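Sprechzettel: Verabschiedung von Margit Løken
Vereinsabend des SK Haugen, 1. August 2025
Redezeit 4 Minuten, Mikrofon steht links

Begrüßung

Guten Abend. Ich bin Liv Grønli, ich habe neun Jahre mit Margit in einer Mannschaft gespielt und die meiste Zeit davon neben ihr in der Abwehr.
Kurz warten, bis die hinteren Tische sitzen.
Dank an Zisix für das Essen.

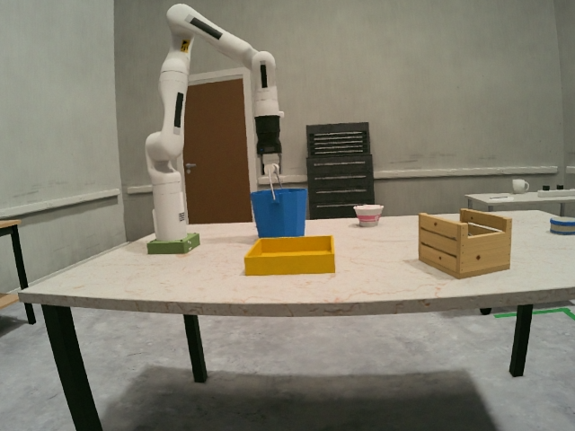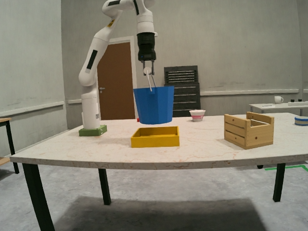 Die ersten Jahre

Margit kam aus Derkby zu uns, damals noch als Linksaußen. Im ersten Training hat sie den Ball dreimal über den Zaun geschossen. Danach hat der Trainer sie nach hinten gestellt, und dort ist sie geblieben.
200 Pflichtspiele für Haugen. Zahl langsam sagen, Pause.
Die Auswärtsfahrten erwähnen: Sie saß immer vorn rechts und hat das Radio bestimmt.

Das Spiel in Stesach

Das muss rein, auch wenn es die meisten kennen.
Januar, gefrorener Platz, 1188 Zuschauer. Wir liegen zur Pause 0:2 hinten. Margit sagt in der Kabine einen einzigen Satz: "Wir spielen ab jetzt einfacher." Wir gewinnen 3:2, das letzte Tor fällt nach ihrem Einwurf.
Wer damals dabei war, bitte kurz aufstehen. Applaus abwarten.
Falls es zu lange dauert, die Geschichte mit dem Busfahrer weglassen.

Verletzung und Rückkehr

Kreuzbandriss, elf Monate Pause. Sie war trotzdem bei fast jedem Heimspiel und hat die U15 mittrainiert. Zwei von den Mädchen spielen heute in der ersten Mannschaft.
Nicht zu ausführlich, sie mag das Thema nicht.

Persönlich

Ich habe von ihr gelernt, wann man redet und wann man den Mund hält. Bei mir hat das länger gedauert.
Margit, ich bin stolz auf das, was wir zusammen geschafft haben. Du wirst mir am Sonntagmorgen in der Kabine fehlen, das Radio weniger.

Übergabe

Margit nach vorn bitten. Trikot und Blumen liegen am Tresen.
Scheck über 3000 Kronen für die Mädchenabteilung ansagen, das hat sie sich statt eines Geschenks gewünscht.
Danach Foto mit der Mannschaft, dann Buffet.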